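Neue Regeln für Arbeitstische und Fundsachen in den Gemeinschaftsräumen

Mitteilung der Hausverwaltung, Werkstattgemeinschaft Nistach 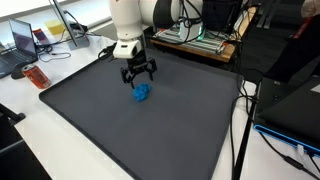 Arbeitstisch mit grauer Ablage, Laptop und Getränkedose

Mit Wirkung vom 13. März 2023 gilt für alle gemeinschaftlich genutzten Arbeitstische der Werkstattgemeinschaft Nistach eine überarbeitete Tischordnung. Sie ersetzt die Regelung aus dem vergangenen Oktober und betrifft sämtliche Nutzerinnen und Nutzer der Räume im Erdgeschoss sowie im Gebäudeteil Pivia. Die Einzelbüros sind ausgenommen.

Anlass der Überarbeitung waren wiederholte Rückfragen, welche Gegenstände nach Ende einer Belegung auf den Tischen verbleiben dürfen und wer über liegen gebliebene Kleinteile entscheidet. In der bisherigen Fassung war lediglich von einem »aufgeräumten Zustand« die Rede. Die neue Tischordnung unterscheidet zwischen fester Ausstattung, persönlichen Gegenständen und Fundsachen.

Zur festen Ausstattung zählen Monitore samt Standfuß, fest zugeordnete Mäuse, die Verkabelung und die großen grauen Ablagen. Sie verbleiben am Platz und dürfen nur nach Absprache mit der Hausverwaltung an einen anderen Tisch gebracht werden. Die Ablagen dienen ausschließlich als Arbeitsfläche. Lebensmittel und Getränke gehören nicht darauf, auch nicht in geschlossenen Behältnissen.

Getränke sind an den Arbeitstischen weiterhin gestattet, sofern sie verschließbar sind. Offene Becher und Getränkedosen bitten wir künftig auf den Beistellwagen abzustellen, die an den Stirnseiten der Räume bereitstehen. Leere Dosen sind vor Verlassen des Raumes in die Sammelbehälter im Flur zu geben. Eine Dose, die neben Maus und Laptop liegt, gilt nach der neuen Regelung als Abfall und wird beim abendlichen Rundgang ohne Rückfrage entfernt.

Laptops und andere persönliche Geräte sind nach Ende der Belegung mitzunehmen oder in den Schließfächern zu verwahren. Die Hausverwaltung übernimmt für unbeaufsichtigte Geräte keine Haftung. Schließfachschlüssel gibt Frau Ebise Kahsay in Raum 257 aus; eine Kaution wird nicht erhoben. Wer ein Fach länger als fünf Tage benötigt, vermerkt dies bitte in der dort ausliegenden Liste.

Einer eigenen Regelung bedurften Textilien und weiche Kleinteile. Tücher, Stoffstücke und Ähnliches, gleich ob zusammengelegt oder zerknüllt, sind am Ende der Belegung von den Ablagen zu nehmen. Finden sie sich beim Rundgang noch dort, werden sie als Fundsachen behandelt, in eine Kiste gelegt und mit Tischnummer und Datum versehen. Die Aufbewahrungsfrist beträgt sechs Wochen. Danach werden brauchbare Stücke dem Materiallager Cundulia übergeben, der Rest wird entsorgt.

Die Reinigung der Tischflächen liegt unverändert bei der Firma Žukauskas. Gereinigt werden die weißen Tischplatten und die Ablagen, soweit sie frei zugänglich sind. Unter abgestellten Gegenständen wird nicht gewischt. Auf den matten Flächen dürfen keine Scheuermittel verwendet werden; geeignete Tücher liegen in den Beistellwagen.

Für die Umstellung ist eine Übergangszeit von drei Wochen vorgesehen. In diesem Zeitraum hinterlässt die Hausverwaltung bei Abweichungen zunächst einen schriftlichen Hinweis am Platz. Anschließend wird die Tischordnung in vollem Umfang angewendet.

Rückfragen zur Tischordnung und zu Ausnahmen bei mehrtägigen Belegungen beantwortet Frau Mihret Weldu. Anträge auf Ausnahmen sind schriftlich und vor Beginn der Belegung einzureichen. Der vollständige Wortlaut der Tischordnung hängt an den Eingängen der Gemeinschaftsräume aus und ist in der Hausverwaltung auch in gedruckter Form erhältlich.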